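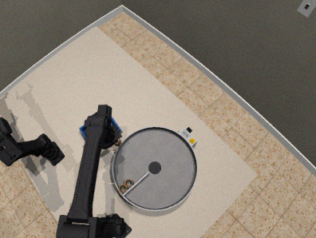 Credit: Zorkeo

Storing cut pipe and cardboard tubes

Short lengths of pipe roll off shelves and split at the ends when dropped. Sort them by diameter first, then by length. Anything under 5 inches goes in the scrap box. Deburr plastic pipe before storage — loose shavings end up in fittings.

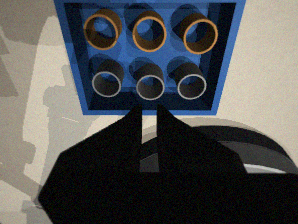 Upright storage takes less shelf depth than flat storage and leaves every end open for checking. Two rows of three tubes in a rectangular bin, as in the blue one, can be sorted by row: one row per diameter. Wipe out the bottom of the bin when it is empty.

Keep PVC out of direct sun. Relative humidity below 65 percent is suitable for cardboard. Mark lengths on the outside, near the top, in wax pencil.

Updated Friday, July 10, 2020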